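Kumby Kitchen Book: second progress report to the Lazaridis Fund

Hello again, and thank you for the extra two weeks on this one! The end of the growing season and the end of the reporting period landed on top of each other, and the green tomatoes won.

Quick reminder of where we left off. The grant pays for us to collect home recipes from families in Pukness and the farms out along the river, test them in an ordinary kitchen, and print them in a book that every household that gave us something gets for free. When I last wrote I had a stack of index cards, two shoeboxes of clippings, and a lot of people who swore they were going to call me back. Most of them did, though a few wanted to tell me about their knees first (I have learned to sit down before picking up the phone).

We now have 152 recipes in hand. The proposal said 120, so I'm pleased, but it does mean some hard choices are coming, and I'll get to those. The breakdown is heavy on pickles, heavy on cake, and very thin on anything you could call a weeknight supper. People seem to think their everyday food isn't worth writing down. I've been pushing on this by asking what they ate last night, and that one question got us a cabbage and noodle dish I've made over and over since, a pork and apple thing baked in a loaf pan, and a milk soup I did not enjoy but which clearly belongs in the book.

Testing is slower than I planned. Each recipe gets cooked twice, once by me and once by somebody who has never seen it before, and the second round is where all the trouble shows up. "Flour to make it right" is a sentence I understand and my neighbor does not. We have been measuring as we go and printing the original wording next to the measured version, so you get your great-aunt's voice and you also get a cake that rises. The poppy seed roll took 8 tries. It splits along the seam if you look at it wrong, and the trick was to roll the dough thinner and let it sit a good while longer before it goes in the oven.

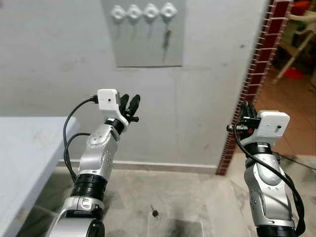 The page design has moved along too, after a long stretch where I couldn't settle on anything. We started with cream paper and brown type, which looked lovely on my screen and like weak tea when Omach Print ran the first proofs. The second set had a yellow background on the chapter openers and I could hardly read the ingredient lists. What finally fixed it was giving up on warm colors altogether. The chapter openers are now going to be a plain pale gray, very close to the wall in the photo, with the type in black on top, and I can read every line of it without my glasses. The recipe pages stay white. Omach is happy because gray is easy on their press, and I'm happy because the proofs cost less this time around.

Now, the money. We are a little under on ingredients, mostly because people keep handing me things over the fence, and a little over on postage. I had figured on collecting recipes in person, and then a whole branch of cousins who moved away years ago heard about the book and wanted in. Mailing cards back and forth (some of them really are too precious to hold on to, so I copy them and send them straight home) has added up. If it's all right with you I would like to move the leftover ingredient money over to cover it. The total doesn't change. The new budget page is at the back of this report.

The tasting suppers have been the best part. We held 4 of them, all in the Grange kitchen, everybody bringing a dish from the collection that isn't their own. I was worried this would cause hard feelings, and it did, once, over dumplings. The argument was about whether you salt the water or the dough, and both sides are going in the book, on facing pages. The suppers also brought in new recipes, mostly scribbled on napkins at the end of the night, so I've started leaving cards and pencils on the tables.

Things that haven't gone well. The index is a mess. I tried sorting by main ingredient and ended up with half the book under "butter." I also promised you a short section on canning safety and it isn't written yet. Several of the older canning recipes can't be printed the way they came to us, and I need to work out how to say so kindly to the families involved. One of them has already told me she's been doing it that way for fifty years and is still here. I think those recipes will run as memories, with the story and the photo of the card, and a tested recipe underneath for anyone who wants to make a jar.

Still ahead: 20 recipes waiting on their second test, nearly all of them bread, which is bad timing for me with the oven door sticking. After that comes the cutting. My plan is to keep at least one recipe from every household no matter what, and let the duplicates fight it out. We have nine versions of cucumber salad. I'd like to have the full text over to Omach by February and books in people's hands before the spring planting starts, when everyone disappears.

If anyone from the Fund would like to come to the next supper, it's in January, we eat at 6 p.m., and there will be far too much cake. Please let me know about the postage when you get a chance, as I have another batch of cards ready to mail.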